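Bench & Actuator Forum > End Effectors > Two-finger grippers
Thread: Zorov vs Vadis fingers on eggs, same arms

tallowgate
Posted 2018-07-13
We have a two-arm setup and have been comparing Zorov and Vadis finger sets since March. The test is eggs, tray to table and table to tray. Same arms and same controller for both finger sets, force limit at 5 N.

So far 422 picks logged. The Zorov set broke 3 eggs. The Vadis set broke none but it drops more of them on the approach, mostly when the neighboring cups are full. The current test uses a pink carton, three rows of five, and the black pointed fingers on both arms.

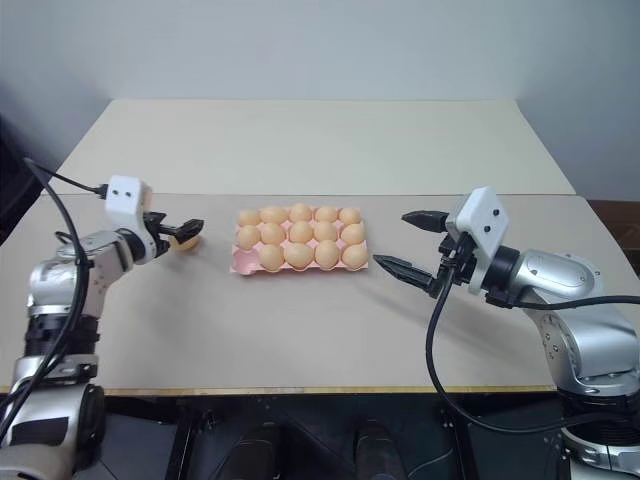 Re: Zorov vs Vadis fingers on eggs, same arms
brinecounter
How are you scoring a drop? If the egg rolls out of the fingers at 5 mm height, I would not put that in the same column as a drop at 50. Also what padding are you using? Bare fingers on eggshell are going to slip whichever brand you buy.

tallowgate
Any loss of grip after lift counts, no matter the height. No padding on the Vadis. The Zorov came with thin pads and we left them on.

brinecounter
Then you are comparing pads, not grippers. Take them off or put the same ones on both.

hexkey_moreno
I don't agree with that. People buy the set as shipped, so test it as shipped. The bigger question for me is finger width. The cups don't leave much room between eggs, and a wide tip has to push down on the neighbor to get in. What does the wrist camera show on approach? We run an Eyvindsson wrist mount and the jaws cover a good part of the low end of the view.

tallowgate
Same problem on ours. You get a decent look at the tray and at an egg lying off to the side of it, but both jaws come into the view.
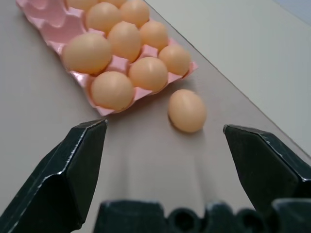

I tried tilting the mount a few degrees and it helped with the tray but made loose eggs harder, so I put it back. For the last part of the approach we go by the depth estimate from further out and close slowly. Closing speed made more difference than I expected. Dropping it to 90 percent of default did very little. Half speed cut the Vadis drops a lot.

slowservo
What do you use for the overhead view? We have a Brekby head camera and I would trust it over the wrist for picking the next egg. From up there you can see which cups are open.

tallowgate
Head camera picks the target, wrist camera does the alignment. Loose eggs on both sides of the tray are fine from the head view. 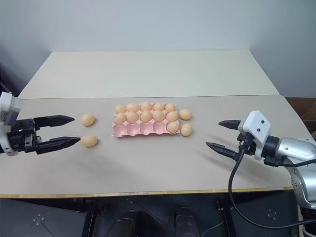

Head camera, eleven in the tray and four on the table, both grippers open.

brinecounter
OK, that split makes sense. I still want to see numbers with matched pads.

tallowgate
I have a spare set of the thin pads. I'll put them on the Vadis and run it at half speed, then post the log in this thread.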